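Section 6. Dressing the tub chair: the fringed cushion

Revised 24 July 2023 by Iresha Begum, for owners of the Flolholm tub chair and the Eren fringed cushion.

The leaflet packed with the Eren says the cushion "needs no preparation." I have my doubts. A fringed cushion that goes straight from the bag to the chair looks like something that came straight from the bag, and it stays that way for weeks. The steps below take longer than the leaflet's single line of advice, and they work more often.

6.1 Before you start

You will need:

A clean, dry surface or an empty stretch of carpet
A wide-toothed comb (the hair kind is fine)
Small sharp scissors
A needle and white cotton thread
A lint roller

You do not need the Kemongate fringe spray. It costs more than the comb, and Serpil Ateş, who tested it for us on two cushions in May, could not tell the sprayed one from the other after a night on the chair.

6.2 Loosening the fill

1. Hold the cushion by its two ends, with the fringe facing up.

2. Push both ends toward the middle, then let them out again. Repeat until the fill stops feeling like one lump. The packaging claims 20 squeezes will do it. Allow 50 for a cushion that has been stored flat.

3. Turn the cushion over and repeat from the other side.

4. Hold it over the seat with the fringe up again and let the weight settle.
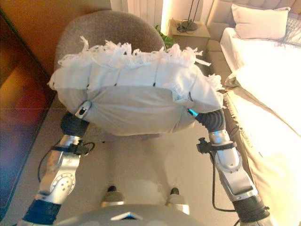
5. Feel along the underside with your palm. If you find a hard knot of fill, work it apart through the cover with your fingertips. Do not open the seam to get at it.

Caution: Do not beat the cushion against the chair. This is popular advice, and all it does is move the fill to one end and put lint on the upholstery.

Note: Some creasing will remain. The product sheet promises a "smooth finish." We have yet to see one on a cushion this plump, and ironing it with the fill inside is asking for trouble.

6.3 Checking the seam

The fringe and the top seam share the same edge, so a problem with one is easily mistaken for the other. Fringe is meant to be loose. Fill is not meant to come out.

1. Lay the fringe back with one hand and look at the seam beneath it from end to end.

2. Tug a tuft gently. Fringe holds. Stray fill comes away in your fingers with almost no pull.

3. If fill comes away, look for a gap at that spot and close it with short overhand stitches. Keep the thread under the fringe where it won't show.

4. Small dark marks near the seam may be stitch holes or plain dirt. Go over them once with the lint roller. Leave anything that doesn't lift. Picking at it with scissors can turn a mark into a hole. 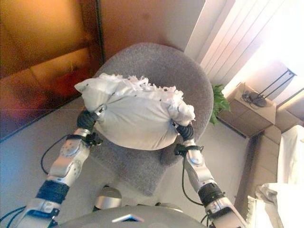 Fig. 6-2. White cushion gripped at both ends above the gray tub chair, ragged edge uppermost.

Note: The warranty card says seams are tested to 1000 pulls. It does not say how hard a pull, or in which direction. Check the seam anyway -- it takes a minute.

6.4 Combing out the fringe

1. Start at one end and comb upward, away from the cover. Hold the base of the fringe with your free hand so the strain does not fall on the stitching.

2. Stop at tangles. Separate them by hand and carry on.

3. Trim only strands that are clearly longer than their neighbors. Cut less than you think you need to.

4. Leave the corners for last. They fray fastest, and a heavy hand with the comb makes it worse.

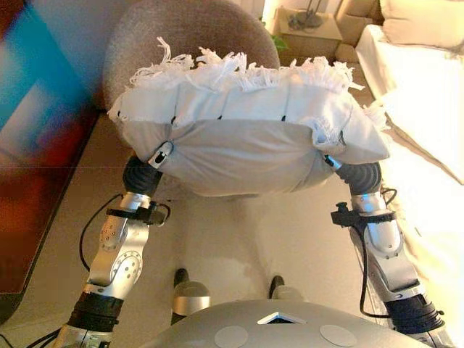
5. Shake the cushion once, lightly, and look at the fringe from arm's length. Uneven is normal. Selim Karakaya spent an evening trying to get his perfectly level and ended up with a cushion that had hardly any fringe at all.

Caution: Never use a powered lint shaver on the fringe. The Clirninier care booklet suggests it as a "quick refresh." We tried it once and had to throw the cushion out.

6.5 Placing it on the chair

1. Run the lint roller over the seat and the inside of the back. Gray upholstery shows every white thread.

2. Set the cushion down with the fringe up, then push the middle gently into the curve of the back.

3. Pull each end forward a little so the cushion follows the chair. On a rounded back, a cushion forced flat will slide down within the hour.

4. Sit down. If the fringe tickles your neck, turn the cushion so the fringe faces the seat. The brochure insists on fringe up, but the brochure doesn't have to sit there.

6.6 Replacement parts

Spare covers are listed under part number 1604. Check the fringe length before ordering, as the listing gives only the cover size. Raluca Tănase handles exchanges on covers that arrive with open seams. Keep the bag until you have finished 6.3.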